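HOSP 214 Accommodation Operations
Topic 6 handout: Minibars, tea stations and in-room refrigeration

Read this before the tutorial and bring it with you. The worksheet on restocking routes is separate. Students at the Kornham campus will use the same handout, but their site visit is in August, so skip the last section until then.

6.1 Why rooms have a fridge at all

The minibar began as a way of selling drinks and snacks at a high margin to guests who did not want to leave the room. For a long time it was counted as a revenue item and reported alongside room service. Most mid-range properties no longer treat it that way. Labour is the main cost. Someone has to open every fridge, check it against a list, post the charges, rotate the stock and deal with disputes at checkout. Once wages are set against sales, a stocked minibar in a three-star property often loses money.

The usual response is to leave the fridge in the room and take out the stock. The guest gets cold storage for their own food, medication or baby milk, and the hotel keeps an amenity it can list on booking sites. This is called an empty-fridge or guest-fill policy. You should be able to argue for and against it in the assignment.

6.2 Types of unit

Absorption units have no compressor and make very little noise. They are common in bedrooms for that reason. They cool slowly and struggle in a warm room or a closed cupboard with poor airflow.

Compressor units cool faster and use less power for the same volume. They cycle on and off and the guest may hear it at night. Newer models are quieter than the ones many managers remember.

Thermoelectric units are light and cheap. They cool to a set amount below room temperature, so in a hot room they may not keep milk safely. Do not specify them for food storage.

Capacity for a standard room is usually given in litres. Our worked example uses the Gorix unit at 42 litres, which takes upright one-litre bottles in the door. Check the shelf layout as well as the volume. A unit with a large freezer box can have less useful space than a smaller one without.

6.3 Placement

A fridge can go in joinery, on the floor or on a piece of furniture. Joinery looks tidy but needs a vent path at the back and top. If the cabinetmaker has not allowed for it, the unit runs hot and fails early. Floor placement is simple, though guests have to crouch and the housekeeper has to get a mop around it. Furniture placement brings the door up to a comfortable height and leaves the floor clear underneath. 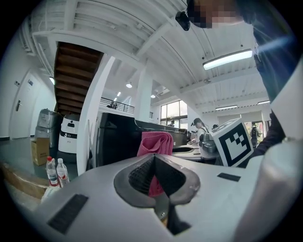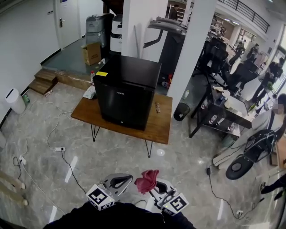
Height and surface should be decided together. A unit that sits higher is easier for older guests and wheelchair users to reach, but whatever carries it has to take the weight of the fridge plus a full load of drinks without rocking when the door is pulled. Check the rated load of the furniture and ask the supplier for it in writing. The low wooden table with hairpin legs has the black mini fridge on top. Thin legs make it easy to clean beneath, and they also concentrate the load on small points, so ask what floor finish is specified and whether felt or rubber feet are needed. Remember the cord. It must reach the outlet without crossing a walkway and without an extension lead.

Clearances come from the manufacturer's installation sheet. Where a sheet is missing, do not guess. Get a copy from the supplier and keep it in the asset file with the serial number.

6.4 Cleaning and inspection

There are two levels of service.

Departure clean. Open the door, remove anything left behind, wipe the shelves and door seal, wipe the outside and handle, check the light and the setting, close the door and check that it seals. Unopened items go to lost property under the house policy. Opened food is thrown out.

Periodic clean. Switch off at the wall, empty, defrost if there is ice, wash removable shelves in warm soapy water, dry, vacuum the rear vents or coil, switch on and record the temperature after it has settled.

Cloths are colour-coded in nearly every property. The colours vary from one employer to another, so learn the chart at your placement and follow it. The point for the fridge is that a cloth used in the bathroom never touches a surface where food is kept. Marks are lost every year in the practical for this.

Use a neutral detergent. Abrasive creams dull painted doors, and strong chlorine products leave a smell that gets into the next guest's food. Spray the cloth and not the appliance.

6.5 Temperature records

Food in guest fridges is the guest's own, but the hotel still supplies the equipment and should know that it works. A common practice is to test 10 rooms a month on rotation. The reading is taken with a probe in a glass of water on the middle shelf, left overnight in a vacant room. Air readings taken with the door open are of little use.

Target 5°C or below. If a unit reads higher, adjust the control and test again. After two failed readings it is tagged and swapped.

Enter results in Wimus, which is the property software used in the training rooms. The field is under Assets, then Rooms, then Checks. Type the number only. If you type the degree sign the record will not save.

6.6 Costing exercise

Your group will compare two options for the Jiang Hotel case: a stocked minibar in every room, and a guest-fill fridge with a small retail shelf at reception. For each option set out purchase price, furniture or joinery, electricity, labour per occupied room, stock loss and expected sales. State your occupancy assumption. Labour is where most groups go wrong, usually by leaving out travel between floors and the time spent on disputed charges.

Show your working. A spreadsheet with totals and no formulas will be returned unmarked.

6.7 Before the site visit

Closed shoes, dark trousers, hair tied back. Meet at the loading dock at 8.45 am. Guest floors are occupied, so keep voices down and do not take photos in corridors. Bring the blank inspection form from the back of your course book and a pen that works.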